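Flurnari talk, speaker notes
December 9, 2019

Opening

Good afternoon, and thank you for coming to the session right after lunch, which I know is a sacrifice. Say thanks to the Dogar people for the room and the coffee. Wait for the door to close.

I want to spend our time on one fairly small question, and I hope you'll come to like it as much as I do. When two arms work on a heap of clothes together, who should decide which piece gets picked next? In our first version of Kemon each arm decided for itself. That sounds reasonable until you've watched both of them go after the same shirt by opposite ends, again and again, for a whole afternoon.

Slide 2, the old method

Go slowly, half the room won't have read the April report. Each arm had its own wrist camera and its own grasp picker. The picker scored every spot it could see and took the best one. The arms told each other where they were, so they never crashed, but they didn't tell each other what they wanted. Mention that we were proud of this at the time — it was simple and it ran fast.

Slide 3, what we changed

The new part is called Pinora, and it is really only a shared list. Before either arm moves, both post their 4 best grasps. Pinora looks at all of them together and asks which two are least likely to be on the same piece of cloth. It doesn't have to know what a sleeve is. It only has to guess whether two points are connected, and we trained it on 1768 recorded grasps, each one marked afterward by hand as same piece or different piece.

If someone asks why we didn't label whole garments, say that we tried, and that drawing outlines around crumpled laundry is slow, miserable work on which two careful people will rarely agree. Asking "did these two points come up together?" is a question anyone can answer by looking at the recording.

Slide 4, results

We ran 80 heaps with each method, same clothes, fresh toss every time. The old method pulled the two arms onto one garment in 159 grasp pairs over the whole set. Let that number sit a moment before moving on. With Pinora it happened far less, and the chart shows it better than I can say it. Point at the left bar first, people always read the right one.

Slide 5, a harder heap

Children's clothes are my favorite test, partly because they are small and so the pieces crowd each other. Color helps the picker more than I'd like to admit. A red piece off by itself is easy for one arm to claim, and then the other can have the pink sweatshirt at the near side of the pile. The trouble is in the middle, where the green and the mustard yellow lie against each other and the dark trim curls around into loops.
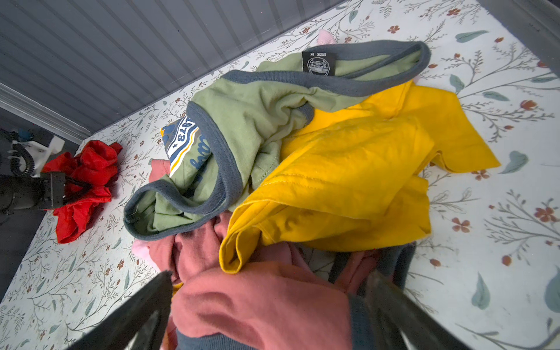 A loop is a lovely thing to grab, by the way, and the old scoring adored them. Pinora is more cautious, because two points on opposite sides of a neckline can look like two separate bits of cloth. We still get this wrong more than any other case, and I'd be glad to talk with anyone who has worked on ribbing or bindings.

Slide 6, what's next

Keep this short, I always run over here. We want to try it on towels, where everything is one color and there's no trim to lean on. We'd also like the arms to change their minds partway through a reach — at the moment a promise is a promise, even when the heap slides.

Questions. Repeat each one into the microphone for the recording. The backup slide on timing is after the blank one.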